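Kitchen & Table > Reference > Drinks > Water, still

Search the reference Type a word Go

Still water is plain drinking water with no added gas, and I've been asked to write it up because I'm the one who keeps banging on about it at lunch. It comes from a tap, a tank, a bore or a bottle, and every one of those tastes different! Growing up in Drenon we had tank water with a bit of gum leaf in the flavour, and town water tasted like the pool to me for years.

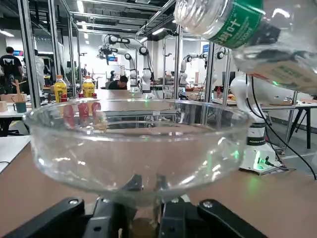 Category: Serving and glassware

A wide clear glass bowl suits water more than you'd think, mainly for punch bases and for floating lemon slices. For drinking, I like a plain tumbler of 200 mL — small enough that it stays cool to the last mouthful. Leanne Heywood's old hospitality notes from Horrocks say to pour at the table and leave the ice on the side, and I've stuck with that.

Taste comes mostly from dissolved minerals. Calcium gives body, sodium gives a faint saltiness, and chlorine will fade if you leave an open jug in the fridge for a few hours. I once lined up 11 waters for a tasting (my poor neighbours) and only three had any real fans. The Gedix bore water came last, colour and all. 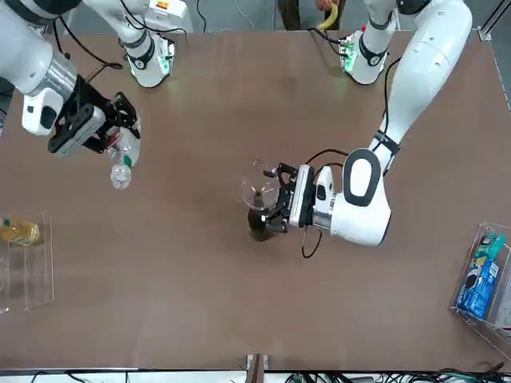 Clear plastic water bottle, tilted with the cap end down.

Once a bottle's open, keep it out of the sun and finish it within a day or two.

Comments

tankgirl: Gum leaf flavour, yes!! Takes me straight back.

Pete: Brastar tap water is fine if you chill it.

mozzie4: What about rainwater for tea?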